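关于家中餐桌及塑料餐具整理事宜的若干说明

发布日期:2020年2月6日
分类:居家事务
作者:本站站长

本站自设立以来,居家事务一栏更新较慢,先后收到数位读者来信,询问去年六月所述“餐桌专项整理”一事进展如何。现就该项工作的背景、做法及遗留问题作一次较为完整的说明,供有类似需要的家庭参考。文中所述均为本人家中情况,各家面积、人口、饮食习惯不同,不宜照搬。

一、背景

本人现居Vembridge,住处厨房与餐厅相连,中间未设隔断。餐桌长期承担用餐以外的多项职能,包括拆阅信件、临时存放采购物品、晾放洗净的餐具,以及冬季代替书桌使用。上述职能互相重叠,到去年年初,用餐前须先行清理桌面已成惯例,清理出来的物品又多半转移至椅子上,就寝前再搬回桌上。家人对此意见较多,本人亦认为情况不宜继续。

餐桌系迁入时自Bernness一家旧家具店购得,价格383元,运费另计。桌面为木色,纹理细密,光线从侧面照来时有一片柔和的反光,水渍和油迹在这片反光里十分显眼。这一点在选购时未予考虑,后来反倒成为检查桌面是否擦净的便利条件,此系后话。

塑料餐具的来历则较为零散。一部分是历年外出野餐所购,一部分随外带食品取得,另有一部分系亲戚子女来访时遗留。其中浅蓝色的一批使用最久,也最受家中晚辈欢迎,原因是重量轻、颜色容易辨认,落在地上也不至于摔坏。整理工作即由这一批餐具开始。

二、工作原则

经与家人商议,本次整理确定以下原则:

凡在桌上用餐所需之物,用毕归位,不在桌面过夜。

凡非用餐所需之物,可以在桌上使用,使用完毕由使用人自行收走。

塑料餐具与金属餐具分开存放,不再混入同一抽屉。

桌面每日晚餐后擦拭一次,由当日未下厨者负责。

以上各条措辞曾反复修改。第二条最初写作“不得在桌上放置”,施行数日即告失败,主要是本人未能遵守。改为现行表述后,家人接受程度明显提高。

三、塑料餐具的清点与筛选

清点工作安排在一个下午进行,先将各处抽屉、野餐篮及储物柜内的塑料餐具全部取出,清洗晾干,然后逐一放到桌上查看。逐一查看一事,家人起初认为没有必要,主张整批保留或者整批处理。本人坚持单件检查,理由在于塑料叉的问题多出在齿部,堆在一起很难发现。单独放在木桌面上,颜色对比清楚,弯曲、开裂之处一望可知。

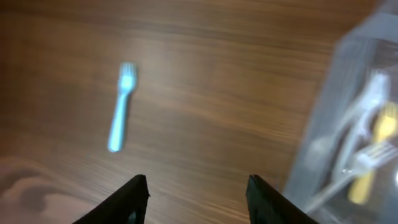 木桌面上的浅蓝色塑料叉。

检查时采用如下步骤。先看齿部是否齐整,有缺齿或者齿尖发毛者不再用于进食。其次看叉柄,以手指沿边缘轻抚,如有毛刺,即行剔除。再次看颜色,塑料餐具接触咖喱、番茄酱汁之后容易着色,轻度着色不影响使用,本次未作淘汰处理。最后以两指捏住叉柄两端略加弯折,能够恢复原状者留用,出现白色折痕者另行放置。

筛选结果分为三类。第一类为留用,收入厨房抽屉。第二类为备用,装入野餐篮,供外出时使用。第三类退出餐用,其中一部分改作园艺标签,插在花盆里标注品种和播种日期,效果尚可;余下的清洗后按当地要求分类投放。

需要说明的是,勺子的情况与叉子有所不同。勺子很少损坏,但形制杂乱,深浅不一,叠放时互相卡住。家中最后只保留了能够叠在一起的几种,其余送给友人Lewis Shearer。该友人在Leckie经营一处小型苗圃,正好需要舀取颗粒肥料的工具,来信表示已投入使用,并附赠迷迭香一株。该株迷迭香目前置于厨房窗台,长势平稳。

塑料刀的处理最为简单。经询问,家中无人记得上一次使用塑料刀是在何时,也无人愿意今后使用,故全部退出。

四、抽屉与容器的安排

原有抽屉内设一块旧隔板,尺寸偏短,前端留有空隙,叉子常由此滑入抽屉底部。本次拆除旧隔板,改用可以单独取出的分格盒。分格盒购自Zernadov网店,连同一块防滑垫,合计125元。到货后发现防滑垫略宽,自行裁去一条即可平铺。

分格盒内的次序,自左至右依次为叉、勺、筷。家中有一名惯用左手的成员,曾提议将次序反过来,试行后其余人取用不便,最终维持原次序,另在盒子左侧为该成员单留一格。此事讨论时间较长,记录于此,以备日后再有争议时查考。

剩余饭菜及干货所用的容器也一并作了调整。过去盖子与盒身分别堆放,需要时往往配不上对,只好以保鲜膜代替。现规定入柜时盖与盒须成对,盖子可以倒扣,以便透气。找不到盒身的盖子给予一个月的等待期,期满仍无着落者不再保留。等待期内确有两个盖子找到了盒身,一个在冰箱深处,一个在车库的油漆架上,后者虽已配齐,出于卫生考虑未再用于食品。

五、桌面的日常养护

桌面养护本不在原定计划之内。餐具清点完毕后,桌面较以往长时间空出了大片位置,以前被信件和果盘遮住的部分随之露出,深浅不匀之处比较明显。本人为此查阅了若干资料,并作了小范围试验,现将做法记述如下。

擦拭用布分为两块,一块微湿,一块干燥。先以湿布顺着木纹方向擦拭,再以干布跟进,不使水分停留。逆纹擦拭并无大碍,只是碎屑容易留在细纹里,灯下看得出一道道痕迹。遇有油迹,在湿布上滴少量洗洁精,擦后须用清水拧过的布再走一遍,否则桌面发黏,手肘搁上去便会察觉。

检查是否擦净,可在桌子一端俯低身体,迎着光线看过去。光线铺开的地方应当均匀柔和,如果出现边缘清楚的圆圈,一般是杯底留下的水印;如果出现发暗的条状,则多半是布上有油。夜间灯光自上方直射,不易看出,宜在白天进行。

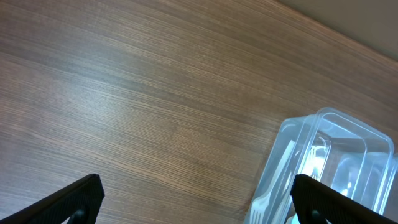 杯垫的使用一度难以推行。家中原有的杯垫为软木材质,受潮后粘在杯底,端起杯子时一并带起,继而掉落,次数多了便无人愿意使用。后改用织物杯垫,洗涤方便,也不粘杯,使用情况有所好转。热锅一律置于锅架之上,这一条自迁入之日起即已执行,未曾放松。

是否需要为桌面上蜡,家中意见不一。本人倾向于暂不处理,理由是桌面现状光滑,擦拭容易,上蜡之后反而需要定期维护,以目前的人手未必能够坚持。Bernness那家旧家具店的店主在电话中亦持相近看法,并建议先在桌面边角不显眼处试用任何新的清洁剂,隔日再看。这一建议本人已照办,所试的一种柠檬味喷雾气味过重,用餐时尤为明显,故未采用。

六、执行情况

新办法施行至今,总体运转正常,具体情况如下。

餐后归位一项执行较好。餐具种类减少后,收拾所需时间随之缩短,晚辈也能够独立完成。浅蓝色叉子仍最受欢迎,有时为谁用哪一把发生争执,而这些叉子式样完全一样,成年人难以理解其中的区别,只能由当事双方自行协商。

信件及杂物一项执行一般。工作日尚能保持,节假日前后包裹较多,桌子一角仍会出现堆积。为此在门厅增设了一个浅盘,进门时将信件先放入盘中,当晚处理。浅盘设立之初很快就满了,清出的旧信里有一张Vembridge图书馆的还书提醒,涉及的那本烹饪书最后在电视柜后面找到,已归还。

擦桌轮值一项争议较多。争议集中于“当日未下厨者”如何认定,例如煮面算不算下厨,加热隔夜菜算不算下厨。现行解释为:凡使用过灶台者均视为下厨,使用微波炉者不在此列。该解释对喜欢用微波炉的人略为不利,当事人已表示保留意见。

野餐篮的使用情况尚待观察。入冬以来没有外出野餐,篮内备用餐具一直没有动过。篮子本身存放于第13号储物间,与自行车同处一室,取用时须先将自行车推出,多少影响了使用的积极性。春季到来之前拟将篮子移至门厅柜顶。

七、费用

本次整理的支出主要有分格盒及防滑垫、织物杯垫、锅架和门厅浅盘,合计327元,餐桌购置费用不计在内。其中锅架系更换旧件,严格说来不属于本次整理的范围,为记账方便一并列入。肥皂、洗洁精等日常消耗未单独统计。

八、几项答复

有读者来信问及,既然要整理,为何不将塑料餐具全部换成金属餐具。答复如下:家中有年幼者,金属叉对其而言偏重,齿部也较尖;此外原有的塑料叉状况良好者仍占多数,没有提前更换的必要。今后如有损坏,不再补购塑料制品,自然减少即可。

另有读者问塑料叉能否放入洗碗机。本人家中没有洗碗机,一律手洗,无从提供经验,请以各自产品的说明为准。手洗时水温不宜过高,洗毕齿部朝上立在沥水筒内,比平放干得快一些。沥水筒底部每周清洗一次,不然会积一层滑腻的水垢。

还有一位读者询问餐桌的具体尺寸及木料种类。尺寸可以另行测量后回复;木料种类则因购置时未索取说明,店主亦未能确认,暂时无法答复。如有熟悉旧家具的读者愿意指教,可在本文下方留言。

下一步工作为厨房上层吊柜的整理。该柜内存放有烘焙模具、备用灯泡以及若干用途不明的瓶盖,情况较为复杂,开始时间待定。在此之前,家人已要求先将柜门松动的合页修好,所需螺丝已经购回,放在门厅的浅盘里。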